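The international office at Clamidby University has two desks and one window, on the ground floor next to the registry. The coordinator of the exchange program has worked there since the program started. We met in September, in the first week of classes, and talked for an hour before students began knocking.
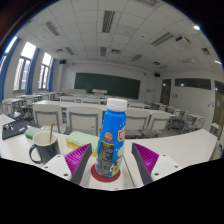
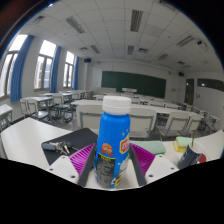
The program sends students to two partners, Dellomen College and the Siliņa Institute. This year 30 students are going out. The coordinator would like that number to be higher, but says the limit is housing.

"Dellomen has rooms for our people on campus. Siliņa doesn't, so students rent in town, and the landlords want two months up front. Some students look at that and drop out of the process."

The university has 3085 students, and 100 of them came to the spring information meeting. Fewer than half applied. I asked what happened to the rest.

"Mostly credits. A student in engineering has required courses that run once a year. If you miss one, you graduate late. We've matched most of the second-year courses with Dellomen now, but the third year is still a mess. The departments have to agree course by course, and that takes a lot of email."

Money is the other question. The Nikel grant pays each student 500 a month, an amount set when the program began. "It covered rent then. It doesn't now. I tell them at the first meeting so they can plan."

Students coming in the other direction get a week of orientation, a library card and a language class that meets at 8 in the morning. Attendance at the class drops by October. The coordinator has asked for an afternoon slot and is waiting for a room.

What do returning students complain about? "The transcript. It comes back late and their adviser can't sign anything until it does. Siliņa sends paper copies by mail. We've asked for scans."

Applications for the spring semester close in October. Forms are at the registry counter, and the language certificate can be handed in later, up to the end of November.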